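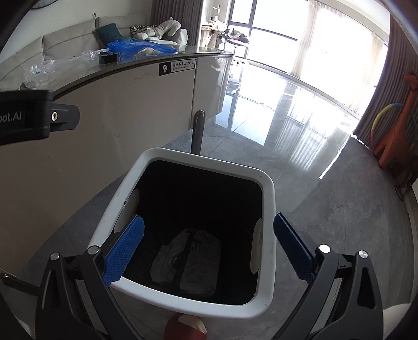
Figure 4. The hand-held gripper over the laundry basket, left finger across the rim.

4.2 Collecting the demonstrations

Bontu Negash and I recorded 111 demonstrations of the laundry task by hand, which is a grand way of saying we did a lot of laundry badly. Each one was replayed in Rutov before it joined the training set. We threw out 28, mostly mine - I tend to hesitate over a cloth as if it might object. The policy learns hesitation very faithfully. Bontu's demonstrations are quicker, and she has asked for that to be recorded.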